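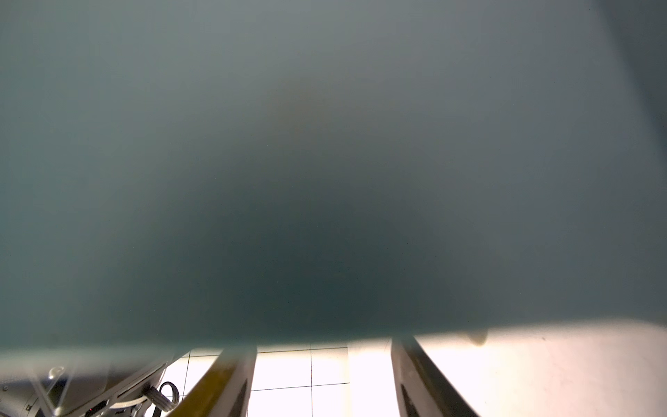
Blue-gray, up close.

In Defense of Blue-Gray

Last winter I counted it a small victory that I could buy a dish rack, a trash can and a set of storage tubs in the same blue-gray. The saleswoman at Dolen, the housewares store on the main street in Jastance, told me the color was being dropped in May. It didn't sell. People wanted white or they wanted something cheerful.

I think people are wrong about this, and I would like the color to stay on the shelf.

Start with white. White looks good in the store and for a month or so at home. Then the tub that held tomato sauce is orange along the inside, the rack has a tan line where the water sits, and the lid of the trash can shows every thumb. I owned white for years. I spent more time scrubbing the things than I spent using some of them. A mid-tone that leans blue doesn't show any of that until it is due for a wash anyway.

The cheerful colors have a different problem. A lime green colander is fine by itself. Put it next to a red kettle and a yellow bowl and the counter looks like a toy aisle. Bright things also go in and out of style fast, and when one piece breaks you can't match it. I have a turquoise lid at home that has outlived the pot it came with and looks wrong on everything else I own.

Blue-gray goes with steel, with wood, with the beige tile that came with my apartment and that I am not allowed to change. In the morning it reads as blue. Under the kitchen light at 6 p.m. it is closer to slate, and near the window it can go a little green. I like that. Plain gray looks the same all day, and I find it gloomy to cook next to.

There is a fair objection, and my sister-in-law makes it every time she visits: everything looks alike, so you can't find anything. She keeps flour in blue and sugar in yellow and has never mixed them up. I have mixed them up. My answer is a strip of masking tape and a marker. A roll is cheap and will label 200 containers if you tear the pieces small. When the contents change, you pull the tape off. You can't do that with a color.

The other objection is that it's boring. Yes, it is. I don't need to be entertained by a storage tub. I look at it while I'm getting the rice out. The things I want to notice in my kitchen are the food, the plant on the sill and the Bednárik print over the table, and they stand out better with a quiet background.

What bothers me most is how stores decide. A chain looks at the first weeks, sees that the bright stuff moved, and orders more of it. Somebody who buys a plain tub buys it once and doesn't come back for 2 more the next summer, so on paper she is a poor customer. The Zovside outlet has a wall of what must be 300 different lids and boxes, and the last time I walked along it, I found one shelf of anything I would call calm. It was at floor level, behind a stack of pink laundry tubs.

I bought an extra dish rack while I was there. It's in the closet, still in its wrapping, for when the current one gives out.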